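Two-Arm Handover on a Shared Table: What We Tried, and What the Table Thought of It

Project report, Laryea Lab teaching group, spring term

Our question sounded small in March. If two arms learn to pass a part between them, does it help to show the policy the bad demonstrations as well as the good ones? The usual advice is to throw the bad ones out. We had a lot of bad ones, so we had a personal interest in the answer.

We recorded 802 demonstrations by teleoperation, one person per arm. Kwadwo Frimpong took the left, I took the right, and we remained friends. Each episode got a tag afterward: clean, recovered (something slipped and we fixed it), or failed. Recovered episodes made up roughly a third of the total, a figure our advisor received in silence.
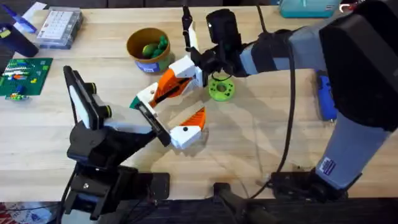 Bernardo Gouveia
Third-year student, controls and report writing

Both arms have a camera at the wrist, and the policy sees those two views plus joint positions. The part in most episodes was the green printed ring, chosen for being flat, bright and cheap to reprint. Flat was a mistake. A ring lying on a tabletop gives a gripper very little to hold -- the fingers have to come in low, and low is where our calibration was worst.

We left the clutter on the table on purpose. The toy bricks, the cup and the organizer box moved between sessions, so the policy couldn't memorize one tidy background. Kobina Dramani wanted a bare table for comparison and he was right, but we ran out of Saturday.

We trained two policies. The first used clean episodes only. The second used clean and recovered. Over 12 test trials each, the first completed 7 handovers and the second 11. Most of the difference came after a poor first grasp: the clean-only policy carried on with the handover holding air, with great confidence. The other one usually went back for the ring.

Twelve trials is a thin test and we know it. We also never separated the effect of recovery data from the effect of simply having more data, which Sivaprasad Panicker pointed out the evening before the draft was due. A matched-size run is first on the list for next term, followed by a thicker ring.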